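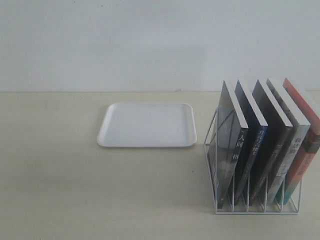
A tray and a rack of paperbacks on a beige tabletop, against the pale wall.

Sena Mensah would like me to believe that a wire file rack changed how she reads. I have come to her apartment in Salinas to be talked into it, and so far I have been talked at for an hour and given good coffee.

The rack is white, the books in it are paperbacks, and there are five of them. "That's the whole system," she says. "Five slots, five books. If I want to bring one to the table, another one has to leave."

I ask whether that isn't just a small bookshelf.

"A bookshelf is storage. You put things on a shelf to stop thinking about them."

I have eleven feet of shelf at home and think about it constantly, mainly when I dust. But I let her go on. Mensah runs a paid newsletter called Plorkasell, which tells its readers how to own less and keep what they own in better order. It has 1,204 subscribers. I paid for a month of it in November, to be fair to her, and read a long piece on envelopes that I would not read again.

The rack was meant for office paper. She bought it to sort bills, she says, and the bills went online a few months later. It sat in a closet until she needed somewhere to put the novels that had been piling up by her bed. The slots hold a book at a backward slant, one to a slot, with the spine facing out.

"You see the spine and a bit of the page edges, and that's enough. You know what you're in the middle of. In a stack you only ever read the top one."

Does the slant hurt the bindings? She says she has never had a spine go on her. Then she says she doesn't keep any book in there long enough for it to matter, and that strikes me as a different answer. A bookbinder I called afterward told me that paperbacks leaned for years will warp, especially thick ones in a damp room, and that he wouldn't lose sleep over a month or two.

The tray is the part I had the most trouble with. It is white and rectangular, with rounded corners and a low rim, and it has nothing in it.

"It's for whatever I'm doing next," Mensah says. "Letters, if I'm doing letters. Beans, if I'm sorting beans. When I finish, it goes back to being empty."

So it's a tray.

"It's a tray, yes." She laughs at this, and I like her better for it. "I know how it sounds when I write it up. I get mail about it. One man in Temar wrote that I had charged him six dollars to be told he could put things on a tray. He wasn't wrong, but he stayed subscribed."

What she is really selling is the table with hardly anything on it. I put it to her that most people with a bare table have a second table somewhere that isn't. She thinks about this for a while.

"There's a closet," she says.

She shows it to me, which she didn't have to do. It holds two vacuum cleaners, a box of cables, a folded exercise mat, and 14 grocery bags of books waiting to be given away. Some of the bags have been waiting since she moved in. She used to own 1,000 books, by her own count, and the newsletter says they are gone. I ask if the bags count as gone.

"They're gone from the room."

Her argument, when she drops the slogans, is a modest one. She was buying faster than she was reading, she felt bad about it, and a hard limit she could see from her chair made her stop. She finished more novels last year than in the two years before. She can't say how much of that was the rack and how much was being stuck at home like the rest of us. "Maybe half," she says, and then takes it back.

A workshop follows in the spring, done over video, under the name Plovodach. People will clear one table and talk about it. I ask what happens in the second session and she says they will mostly check on the table.

I asked her last what a rack like hers costs, and she couldn't remember. Any wire one would do, she said, or a dish drainer. Her sister uses a dish drainer. She has not written about the dish drainer, and when I asked why, she said readers prefer things that match.

The interview took place on 26/01/2021 and has been shortened. Mensah read her quotations before publication and asked for one change, to the number of vacuum cleaners, which she says is now one.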